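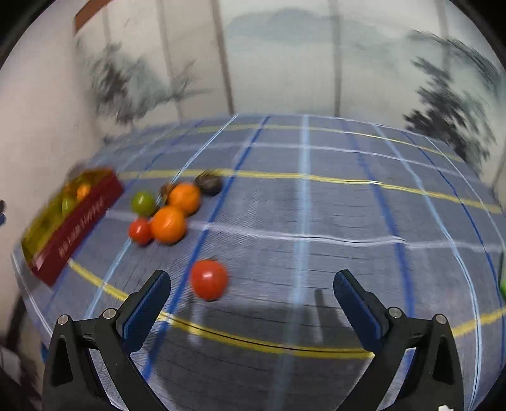
Sorting the Produce: What Goes Where, and When
Notes for the Prunavero growers' and home cooks' evening
Reinaldo Fontes
February 24, 2023

Opening (take your time, let people find a chair)

Good evening, everybody, and thank you for coming out. For those who don't know me, I'm Reinaldo, and I ran the produce side of the Vainio market for longer than I like to say out loud. I've been asked to talk about tomatoes and fruit, and I could happily do that until breakfast, so please wave at me if I go past the hour.

Start with the question I get most often: "Why do you mix everything up on the table before you sort it?" Answer: you should see it all at once. When a red tomato sits near a green one, you suddenly notice how green the green one is. Leave them in separate bags and you will swear they're both nearly ready.

Story about my mother's kitchen table (short version!). She tipped out the shopping, the whole lot, and we children had to put it in order of supper. Not by kind, by supper. Tonight's things near the stove, Thursday-can-wait things by the window. My brother always hid the best orange.

Part one: the first look

Put something down on the table before you start. A mat is good, a folded towel will do very well. Round things roll, and a tomato that has gone off the edge of a table once is tonight's sauce whether you planned it or not.

Spread things out with your hand flat. Fruit that arrives in a heap likes to stay in a heap, all leaning on each other, and the soft spot is always on the side that's pressed against its neighbor. Turn every piece over. Yes, every piece — I know it feels fussy, and it takes less time than making coffee.

Ask the room: who presses a tomato with a thumb? (Hands will go up.) Please stop, my friends. Hold it in your palm and close your whole hand gently. You feel the ripeness just the same and you don't leave a bruise for tomorrow.

Part two: three piles, or sometimes two

Eat now. Full color, a little give, smells like something when you put your nose to the stem end. These stay out where people can see them.

Wait. Green tomatoes that you mean to ripen, mostly. Keep them at room temperature, stem end down if they'll sit that way. If you're in a hurry, put them in a paper bag with an apple or a ripe tomato and look in on them daily. Oranges don't need this pile at all, they don't get any sweeter after picking, so they go straight to the cool drawer or to the bowl.

Cook. Split skins, soft shoulders, anything you'd be a little embarrassed to slice for a guest. If there is mold or a sour smell, that one goes to the compost, and please don't argue with me about cutting around it on a soft fruit.

(Pause here. Somebody will ask about refrigerating tomatoes. Say: leave them out until they're ripe, then the refrigerator is fine for a few days, and let them come back to room temperature before you eat them. Don't get drawn in, last April at Skesis this took half the evening.)

Part three: trays and lids

I like a shallow tray, one layer deep. People bring me these beautiful deep boxes and the bottom row is jam by the weekend. With a lid you can see through, you will look in more often, and looking in is most of the work. But leave a gap for air. A tight lid over ripe fruit collects moisture, and moisture brings trouble.

Keep the oranges at one end and check between them every 2 days or so. Wipe the tray when it's empty, dry it, and only then fill it again.

If there's time, mention the season we packed 2360 trays for the Pirkov hall and I dreamed in tomatoes for a month. 85 of them came back to be sorted again, and my wife and I did those ourselves, with the radio on.

Hands-on part

Invite people up in groups of 6. Each group tips out one bag, looks, turns, and makes its piles. Walk between the tables. Let them disagree, and ask the quiet ones what they would cook first.

Bring extra towels. Knives stay in my basket until the tasting, and Prunavero would like the tables back by nine.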